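Business > Equipment > Robotics

Reading time: 3 min

What a two-arm kitchen bench costs before it does anything

The arms are the easy part of the budget. Cendance, a small firm that tests household robots for appliance makers, learned this when it priced its first bench last spring. The quote from Brevex covered a pair of arms, their grippers and the cables. It didn't cover the rail they bolt to, the control boards, the walls, or the kitchen goods the arms would spend their days handling.

The firm ended up with a list of 39 items, and the arms took up one line of it. Aluminum rail and brackets took several. So did dishes, which the buyer had put down as a single entry called "props." A plate with a rim handles differently from a flat one, and a glass pan lid is its own problem, so the entry was split up and the money for it doubled. 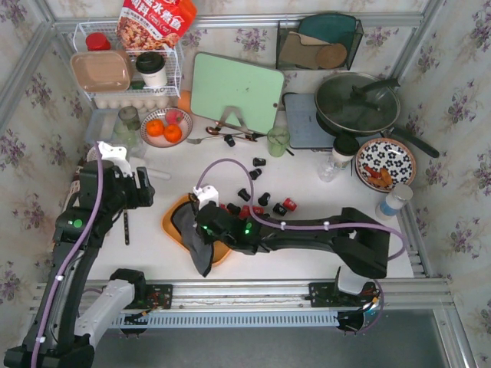

Small goods get lost and broken, and they need their own budget. Cendance sets aside $200 a month for cups, fruit, small pods, cloths and whatever else the next task calls for. Eggs go on the same line. The amount was guessed at first and has held up well enough that it went into this year's plan unchanged.

Lead time caused more trouble than price. The arms came in 7 weeks, as promised. The mounting plates came from a different supplier, Drullon, and took 19. For most of that stretch the arms sat in their boxes and the warranty was already running. The firm now asks for warranty to begin at installation. Brevex agreed to this on the second order, and Drullon is still thinking it over.

Then there's the choice between buying and leasing. Nigatu, which runs a similar bench for a food packaging client, leases its arms and owns everything else. Its reasoning is that frames last and arms get replaced by better ones. The monthly bill is higher, but a failed joint means a swap instead of a repair invoice. Cendance bought outright and keeps a spare gripper and a spare set of cables on the shelf.

Both firms say they'd budget more for labor. Someone has to put the table back in order between runs, and on a crowded bench that can take longer than the run itself. Cendance had planned on a part-time post. It hired full time in November, and the second bench has been pushed back to pay for it.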